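Looking After a Hand Marker Rig: Workshop Tips

Our rig is one pair of gray fabric hand harnesses, each with a printed marker cube and a black cable. Two of us wear it most days for household jobs such as windows, drawers and taps.

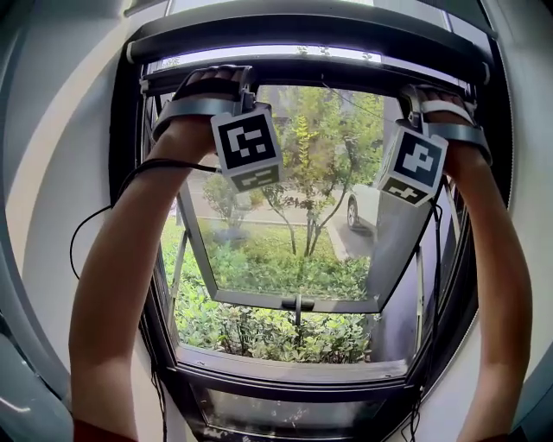

Most of the trouble we get comes from straps and cables, so start with those two before you go near the software.

Straps. Put the harness on with the hand flat, then make a fist. If the cube rocks, take up the strap and try again. Fabric gives a little once it has warmed up on the hand, so check it a second time after 15 minutes. Golshifteh Jalali marks her strap position with a laundry pen and saves herself the fitting every morning.

Cubes. Wipe the faces with a barely damp cotton cloth. Skip glass cleaner, which lifted the ink on our first set. If a corner of a marker starts to peel, print a new one on matte paper. Glossy paper throws glare when you work near a window. Measure the new print with a ruler before sticking it down. Ours came out undersized for a week in March on account of a "fit to page" setting.

Cables. Leave enough slack to reach above your head with both arms up. Tape the cable to your sleeve below the elbow if it keeps finding handles and latches. Don't wrap it around the wrist. For storage, coil it loosely and hang it on a peg. Enda Fitzgerald folded ours tight into a drawer and we lost a connector.

Checking the tracking. Hold both hands out in front, turn them slowly palm up and palm down, and watch the readout. If one cube drops out, swap the left and right cables. When the fault moves to the other hand, it's the cable. When it stays put, look at the marker print. Log the result on the card, even when it's fine. Fault 3339 on our readout means a marker has been read at the wrong size, and a reprint clears it.

Washing. Unscrew the cube and unplug the cable first. Hand wash in cool water with plain soap, press in a towel, and dry flat overnight. We do ours on Friday so they're ready for Monday. No tumble dryer.

Spares worth keeping in the box: one cable, a sheet of printed markers, the small screws for the cube mount and a roll of cloth tape. We replace the straps after 25 washes.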